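The Bench Is Still a Job

Opinion
Sep 26, 2020

Most of the argument about robots in small-goods work is conducted in headcount. Management asks how many positions a cell replaces, the people on the floor ask the same question in a lower voice, and the answer is usually a spreadsheet. I have spent enough time near sorting benches to think the headcount question is asked too early. The first thing automation changes is what a shift consists of, and that change arrives well before anyone's position does.

Pullcombe handles returned household goods. Boxes come in from retailers, the contents are taken out, checked for missing parts, matched with their accessories and sent on for resale or recycling. Before the two-arm benches were installed, one person at one bench processed a mixed tote from start to finish. The work was dull in places and skilled in others. Telling a short charging lead from the one that belongs with the product takes a second if you have seen it before and several minutes if you have not.

A tote of returns has no standard contents. Kitchen things, stationery and electrical leads arrive together, and the parts that cause trouble are the ones that bend, coil or slide under something else. 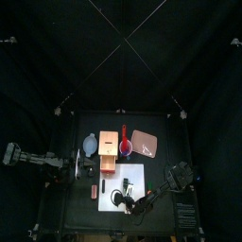

Cables are the best example of where the division of labor has settled. A rigid item has a shape that stays put between looking and grasping. A cable does not. The bench software, licensed from Ratero, treats a failed grasp as a routine event: it retries, and after a set number of retries it raises a flag and waits. Someone walks over and clears the flag. On a shift in which 800 items pass through the benches, 71 flags is an ordinary figure.

That sounds like a good result, and on the production report it is one. The report does not say what the 71 are. They are the hard items, collected from every bench and delivered to one person, without the easy items that used to sit between them. Under the old arrangement a sorter had a tangled lead, then six bowls, then another tangled lead. The bowls were rest. I do not know of any staffing model that counted them that way, and the omission is now built into the schedule.

The second change is in what counts as knowing the job. The experienced sorters at Pullcombe knew the goods. The attendants who do well now know the goods and also know the arms: which approach angle will fail, when to let a retry run, when to stop it early and save two minutes. This second kind of knowledge is real and takes months to build. It is paid at the old sorting rate. The training supplied by the integrator, Jometti, runs to 32 pages and covers stopping, restarting and whom to call. It has nothing on judgment, and I would not expect an integrator to write that part. The employer should, and should adjust the grade once it is written.

Placement is the third matter. The benches work best when items are set out with space between them and a clear approach from above. Left to itself, a plant will solve this by asking people to lay goods out for the convenience of the grippers. It is light work and it looks harmless.
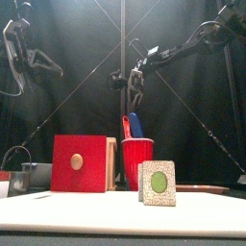

I would be careful with it. Once a person's task is to prepare the table for the machine, the pace of that person is set by the machine's cycle, and the pace will be raised whenever the software improves. A sorter on the old bench could slow down for a difficult tote and make the time up later. A person feeding a cell cannot. If layout work is needed, it should be rotated, with a limit on continuous time, and the limit should be in the agreement before the cell is switched on. Adding it in November, after complaints, costs more and satisfies fewer people.

There is a fair case on the other side. Mirzaei, a competitor with a similar line of business, kept its benches manual and has had trouble filling them. Repetitive reaching injures shoulders, and an arm that does the reaching spares somebody that injury. I accept both points. Neither one settles who gets the gain. Some 266 hours of bench time were released at Pullcombe in the first quarter of operation, and all of it was absorbed into higher intake. None went to longer breaks, to training, or to a second attendant on the late shift, where the flags pile up.

My position is therefore limited. Install the benches. Publish the flag counts by shift, where attendants can read them. Staff to the flags instead of to the total. Write down what a good attendant knows, and pay for it. Measure the continuous time spent on layout, and review it whenever the software is updated — the supplier's release notes will not mention it.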